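How to Write a Submission on a Rezoning Proposal (and Get It Read)

Last updated 2021-11-29

The first time I made a submission to a council I wrote four pages, single spaced, the night before the deadline. I was furious about a road. I had a paragraph about my childhood in there. The planner's summary of my four pages, when it came out, was one line: "Opposes. Traffic." Fair enough!

I've done quite a few of these since, mostly around Hundstead, and I've helped neighbors with theirs, so I've put down how I go about it now. My examples come from the Wolevier Road rezoning, where the council wants to move the growth boundary out past the creek and let 265 new homes go in on what's now pasture. If yours is a different sort of change (a height limit, a new industrial zone, whatever) the steps are pretty much the same.

Step 1: Get the actual documents

Don't work from the newspaper or from the neighborhood page. Go to the council's website, find the public notice, and download everything attached to it. You want three files at least: the notice itself, the proposed wording with the changes marked up, and the staff report. The staff report is usually the long one. The Wolevier report ran to 88 pages, and I'll be straight with you, I skipped most of the appendices on the first pass.

If a file is missing or the link is dead, email the planning desk and ask. Keep the email.

Step 2: Write down the deadline, including the time

Notices love to say "closes Friday" in the headline and then "at 4 p.m." down in the small print. I've seen people miss out by half an hour. Check whether they take email, or only the online form, or paper too, and whether a mailed copy has to be postmarked or physically on the counter by then.

I put the deadline on my calendar two days early. It has saved me more than once.

Step 3: Find the piece that affects you

Rezoning proposals are numbered down to the clause, and the person reading your submission is going to sort everything by those numbers. So find yours. Search the marked-up wording for your street, your creek, your school, the word "parking," anything you care about, and jot down the clause number each time you hit something.

For me it was the map showing the new boundary and one clause on road connections. Out of that whole stack, a map and a clause! Once I knew that, the job felt about ten times smaller.

Step 4: Decide what you're asking for

You generally get three choices: support, oppose, or support with changes. The last one gets used less than it should. If you can live with the proposal so long as the new road doesn't come out at the Calimlim Street corner, say that, and say where you'd like it to come out.

Then write your request as one sentence you could read out loud. Mine was: "I ask the council to keep the eastern boundary at the creek until the Erer Bridge has been widened." Everything else in the submission hangs off that sentence.

Step 5: Give your reasons, with something behind them

Two or three reasons is plenty. For each one, point at something the council can check. A page number from their own report is the best thing you can use, honest to goodness, they can't very well argue with it. A traffic count, a dated photo of the flooded underpass, a line from the long-term plan, those are all good too.

What you've seen yourself counts as well, so don't be shy about it. If you've lived on the road for years and you know the shoulder washes out every October, write that down and say how long you've lived there.

Leave out what you think of the developer. I know. Leave it out anyway.
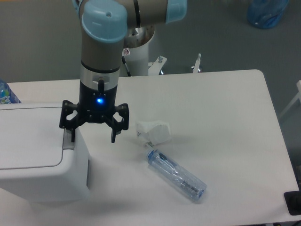
Step 6: Keep it short and number your paragraphs

My Wolevier submission was a page and a half. I number every paragraph because at the hearing somebody will say "in your paragraph six" and then we're all looking at the same words. Plain headings help too: what I'm asking for, why, what I'd accept instead.

A rough layout you can copy:

Your name, address, and how to reach you
The name and number of the proposal, exactly as it is in the notice
The clause or map you're writing about
Support, oppose, or support with changes
Your one-sentence request
Your reasons, numbered
Whether you want to speak at the hearing

One thing to watch: submissions are normally public. Ask what gets blacked out before you put your cell number on there.

Step 7: Tick the hearing box

Tick yes, even if the idea makes your stomach drop. You can nearly always pull out later, but if you ticked no it can be tricky to get back on the list. There were 55 submissions on Wolevier and the folks who turned up in person got asked real questions by the panel.

You'll probably get five or ten minutes. Don't read your submission out, they have it in front of them. Say your one sentence, pick your best reason, talk about that, and stop. Bring a few printed copies of any map or photo you want them to look at (the projector situation varies, let's say).

Step 8: Send it and get a receipt

Save a PDF copy, send it, and wait for the confirmation. If you don't have one by the next working day, call. Some councils give you a submission number, and you'll want it when the summary comes out so you can check they've got you down right. They had me as "support" once when I'd written "oppose" in capital letters. One phone call and it was fixed, but I wouldn't have known if I hadn't looked.

A few questions I get asked

Do form letters work? They get counted, but they're often lumped together as a single point. If your group has a template, use it for the bones and then add a couple of sentences of your own about your own street.

Can I submit if I don't live in the zone? Usually yes, for a general plan change. Some notices limit it to people directly affected, so read the "who may submit" part.

What if I miss the deadline? Send it anyway with a short note asking them to accept it late. Sometimes they will. It's up to them, though, and the longer you leave it the worse your odds get.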